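From: Hagos Tefera
To: home-machines list
Date: July 18, 2020
Subject: Re: Re: Hokley trial and the "two years" claim

On the 17th message in this thread, Ballau wrote:

> I think you're being unfair to the Hokley people. Their arm
> cleared 41 cups off a bench without dropping one. If it can do
> that, making a hot drink and tidying up after it is two years
> off at the most. The hard part is the gripping and they have
> cracked the gripping.

I read the same write-up and came away less cheerful. Those were identical cups, all empty, set out at even spacing on a bench bolted to the floor. I'd like to know who put them there, and how long that took.

My trouble is with "tidying up after it". Take the ordinary business of a cup of coffee at a table by the wall. I mean this sort of thing:

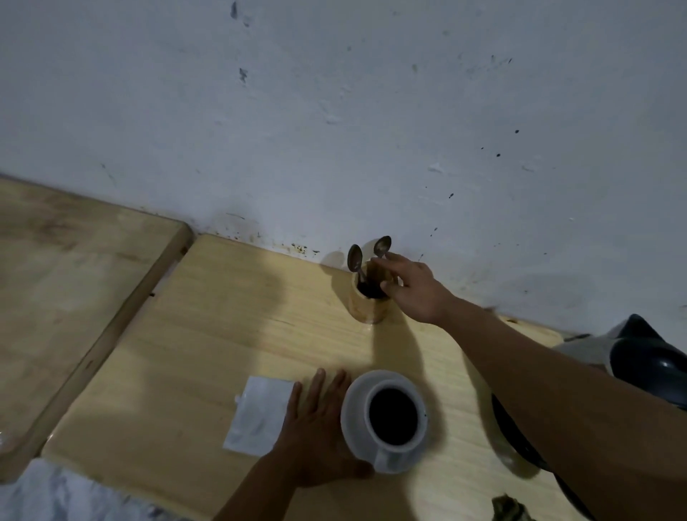
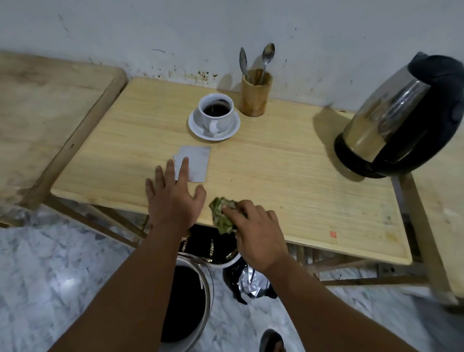 Picking a spoon out of a pot is perhaps the easiest bit, and even there you have two spoons leaning different ways and you want one of them. Then there's a cup full nearly to the brim, which must not be knocked while you reach past it. Then the flat stuff. Has anyone on this list seen a machine get a paper packet up off a table top without being shown how for that very packet? I have asked three times now and been sent the same clip of a foam block.

And rubbish has no fixed shape. A wrapper is one thing flat and another once you've screwed it up in your fist. Somebody has to decide that it is rubbish at all, and that the half-used packet next to it isn't.

The Sutville demo did try a drinks run, I'll give them that. It took 7 minutes for one cup, with a man standing by who moved the saucer twice. They want 3,000 a year for the arm before you've paid the man.

I'm not saying never. I'd be glad to be wrong, my wrists are no better than they were. But I would want to see it done on a worn table with whatever happened to be left on it, one take, and no helper. If Hokley have film of that, please post the link and I'll watch all of it.

Ballau, could you also say whether the 41 were counted on one run or added up over several? The write-up doesn't make it clear.

Hagos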